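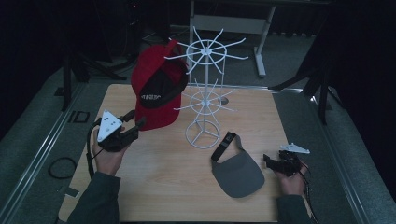 Blair Matheson wrote:

> Wire stands are fine for a shop window but I gave up on them at home. The caps slide down the spokes and end up nose to nose, and the visors won't hang at all unless you loop the strap over something. Has anybody on the list found a way to live with one? I have a two-tier one and I'm about ready to put it out at the curb.

Category: Closets & Entryways

Oh Blair, don't put it out at the curb yet! I've had mine since August and I was right where you are for the first month or so (I even had a box picked out for it). It's the white kind, big wheel of spokes on top and a little wheel lower down on the pole, and what finally made it work for me was giving each wheel its own job.

Baseball caps go up top. I hang them by the back opening, the strap side, so the spoke pokes through and the brim drops down. If you just set the crown over the end of the spoke it'll swing around every time someone walks by. I also skip every other spoke. Yes, you lose half your spots, but my red cap and my husband's fishing cap used to end up jammed together and we'd pull one off and send the other across the hall.

Visors I do the way you said, by the strap, on the lower wheel. Buckle it first, at the biggest size, and let the brim hang toward the outside. My gray one has lived like that all fall and the brim has kept its curve. I wouldn't put anything heavy down there though, mine gets crowded with just two.

The other thing is loading it evenly. Put one on the left, then one on the right, and keep going like that. I had nine hats on one side once, getting ready for a yard sale, and over it went, right into the dog's water.

If you still hate it after all that, my sister swears by the Flerkora rail, the one that screws to the back of the door. I tried the Nirkard clips before the stand and didn't care for them, they left a dent in the fabric. And no, I would not pay what Talebi wants for theirs, it's a hook!

One question back at you, and for anybody else reading: what do you do about the sweatband inside? Mine has printing all the way around and I'm scared to scrub it. I've been dabbing with dish soap on an old toothbrush and then leaving the cap upside down on a towel overnight. Slow, but the letters are still there so far.

Let me know how the every-other-spoke thing goes.

Josta list, Tuesday, January 2, 2018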